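# About Osbridge

Osbridge is a night school for grown-ups who would like to learn a language and have already failed to learn one at least once. We teach evenings, plus a long class on Sunday for people whose evenings belong to their children.

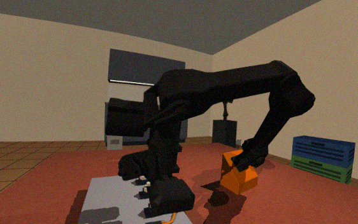 ## How we got here

The school began in a room over a carpet store, because that was the room Bernadette Tully could afford. She had just left a job writing phrasebooks for a travel publisher, where she spent years making sure tourists could say "My luggage has been misplaced" in places where the real problem was ordering lunch. She had opinions about this. She still does, and new teachers hear them on their first day, with handouts.

The first class was Romanian, and it had 9 students on the list and fewer in the room. The carpet store played the radio all evening. Bernadette worked the songs into the lesson, then the traffic reports, and a couple of those first students can still describe a jackknifed truck in flawless Romanian.

We moved when the carpet store wanted its upstairs back. The new place has a proper front door, a kitchen, and a heating system that has been repaired by everyone in town who claims to repair heating systems. We like it here. Bring a sweater.

## What we teach

Romanian, Portuguese, Welsh, Italian and Polish, at all levels from "none" to "argues with the radio." We've tried others. Danish ran for a year and the teacher got married and moved to Denmark, which we took as a sign of how well it was going. Latin comes up at every open house. People want us to offer Latin in the way they want the town to have a bookstore, and then they sign up for Italian.

Each course runs 10 weeks. You can join late if you don't mind being lost, and many people don't.

Class size stops at 19. That was the number of chairs when we moved in. We have more chairs now, but the limit turned out to be a good one, and the extra chairs hold coats.

## The Gavrilă method, so called

You will hear people here talk about "doing a Gavrilă." It's our name for a kind of lesson, taken from a character in the first reader Bernadette wrote for the school. Gavrilă is a middle-aged man who wants to return a kettle. For the whole book he tries to return the kettle. He goes to the wrong store, he goes to the right store at lunchtime, he finds the receipt, he loses it, he meets a cousin. By the last chapter the student has used every tense in the language and has strong feelings about kettles.

We've since written a version for each language we teach. The Welsh one is set in Flallanau, a village we made up after the Welsh teacher pointed out that if we used a real one, somebody from there would enroll and correct the bus timetable. Somebody enrolled anyway and corrected the name, which apparently no Welsh village would ever have. We kept it. There is now a hand-drawn map of Flallanau in the hallway, added to by students over the years, and it has far more pubs than houses.

The idea behind a Gavrilă lesson is plain enough. You spend the class wanting something and not getting it. You ask, you explain, you complain, you ask somebody else. Grammar gets taught when you trip over it. We do have a textbook for people who like textbooks, and we don't make fun of them, at least in the first half of the term.

## Iren

Iren is our homework notebook. It's paper. We mention this because new students keep looking for it in the app store.

You get a copy on the first night. It has a page for every day of the course and each page asks for three sentences in the language you're learning, about anything you like. Teachers collect the notebooks every other week and write back. They don't mark in red, after a student complained that his looked like a crime scene, so corrections are in green, and his now looks like a salad.

The only rule is that the sentences be new ones. "Today it rained" is fine on a day when it rained. By week four most people are bored enough of the weather to write about their in-laws, and that's when the past conditional starts to come along nicely.

## Who teaches here

Our teachers are part-timers with other jobs, or retired from other jobs, or between other jobs in a way we've agreed not to bring up. All of them grew up with the language they teach or lived in it long enough to be rude in it convincingly. We watch every new teacher give two trial lessons before we hire them. In the second one, we ask the students to be a little difficult. Most need no coaching.

Bernadette still teaches the Monday beginners. She is patient with bad pronunciation, patient with bad grammar, and not at all patient with people who say "I'm just no good at languages" in a language they learned before they could tie their shoes.

## What it's like on a normal evening

Doors open half an hour before class. There's tea, and coffee of the kind that comes from a big metal urn. People sit in the kitchen finishing the homework they were going to finish over the weekend. Class runs for an hour and a half with a break in the middle, and during the break you're supposed to keep speaking the language you came for. The kitchen at that point has five languages going and everyone is asking where the milk is.

At the end of each term we hold a supper. Each class cooks something and explains it to the other classes, who don't understand a word and eat it anyway. The Polish class takes this very seriously. The Portuguese class bought a cake one year and described, at length and in excellent Portuguese, how they had baked it. They got a round of applause, and later a note from the Polish class.

## Things we don't do

We don't prepare people for exams. There are good schools for that and we'll give you their names.

We don't promise fluency in a number of weeks. The travel publisher used to print that kind of thing on its covers, and Bernadette has kept one on the office wall with a dart in it.

We don't do lessons for companies, with one exception, a bakery two streets over that pays partly in bread. They're learning Italian. We have no plans to review the arrangement.

## Money, briefly

Fees are on the sign-up page and they're the same for every language. If you can't manage the full amount, write to the office and say so in one line. You don't have to explain why, and you won't be asked to fill in a form — we had a form once, and it mostly produced apologies.

If you drop out in the first two weeks, you get your money back. After that you get a letter from your teacher in the language you were learning, asking how you are. A good many people come back just to find out what it said.

## Visiting

Open house is in October, and you're welcome at any other time too if you call first. You can sit in on a class before you sign up. Take a chair near the back, and expect to be asked a question regardless. "I don't know" is an acceptable answer, and someone will teach you how to say it.

Parking is behind the building. The space marked "Reserved" isn't reserved for anyone we've been able to identify, and we've given up waiting. Please don't block the bakery's van on delivery nights.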